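Old tower as a home backup box – worth it or just buy a drive?

ayane_h
Got an old Dell tower free from work. Thinking I put it in the closet and have it back up family photos and my tax stuff every night. Husband says just buy a 200 dollar external and be done. Who's right

drukum_fan
Husband. Old towers eat power and sound like a hair dryer. Next

Emil H.
Disagree. I've had one going 3 years in the laundry room, cost me nothing but the drives. Open it up first tho, check how many bays you have and whether the fans are full of lint.

ayane_h
ok side is off. lots of room in there 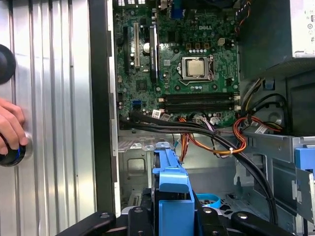 side panel and the Dell board

Emil H.
Good, plenty to work with. Write down the model number before you order anything. I didn't, had to send a drive back to Ovelik and wait a week.

chieamano
Whatever you pick, ONE copy at home is not a backup. My sister had hers on a shelf next to the laptop – pipe burst upstairs, both gone. Keep a second one at somebody else's house. We swap drives with my mom every January and she keeps ours in a drawer with the good napkins

drukum_fan
That's overkill for photos. Cloud is a couple bucks a month

chieamano
Until they raise the price or lock you out. Happened to a guy on here, took him forever to get in agian

ayane_h
don't love the cloud for tax papers tbh. so tower plus a drive at my mom's?

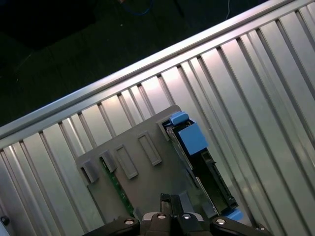
also how often do people really swap. once a year seems like a lot to lose

Toshiko C.
Monthly here. First Sunday, phone reminder. Takes me less time than the dishes. And try opening a few files off the copy, don't just trust the green check mark. I had 100 photos that were all blank thumbnails, found out way too late.

drukum_fan
Fine, monthly is reasonable. Still say the tower is a waste of electricty

Emil H.
So set it to sleep during the day. Mine wakes up at 2 am, copies, goes back down. Bill barely moved.

ayane_h
ok doing it. will report back if the closet gets too hot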